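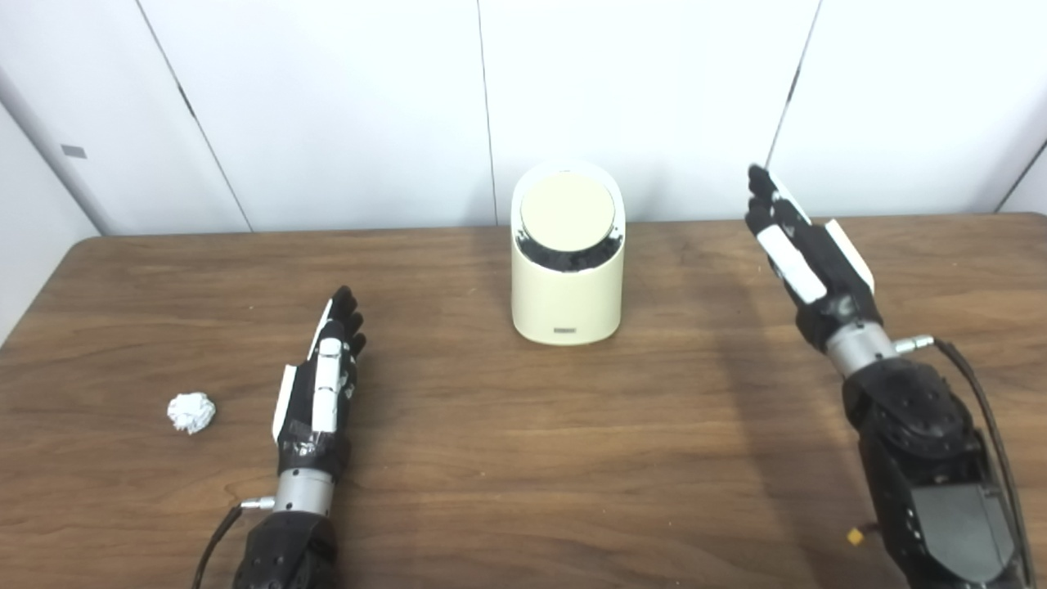 Two hands, one little bin and a ball of paper. The table at the heart of our new write-up.

Right, a thread for anyone who has asked what we've been up to on Flilura since August. Make yourself a tea, I do go on a bit.

The question was a simple one. If you have 300 demonstrations of a tidying job to spend, should they all start from the same layout, or should you move things about between goes?

We did both. One set kept the bin and the paper in the same spots every time. For the other, Keith Ormsby wrote a little script that picked new positions before each go, and then he patiently followed it (thank you, Keith, I owe you several lunches).

Same network, same training time, same two hands. Then we tested each one on layouts neither had met before.

The fixed set managed 5 per cent. The moved-about set got 58. I had expected a gap, but I checked the logs twice before I told anybody – that's a lot of difference for a bit of shuffling.

Now the grumbles. It's one table and one sort of rubbish, and the lid still causes more failures than anything else. Some 1000 test runs sounds like plenty until you split them up by starting position.

Next we're trying the same thing on the Godoy set, with softer objects. If you've done anything similar with two-handed jobs, do send it my way, I'd love to read it.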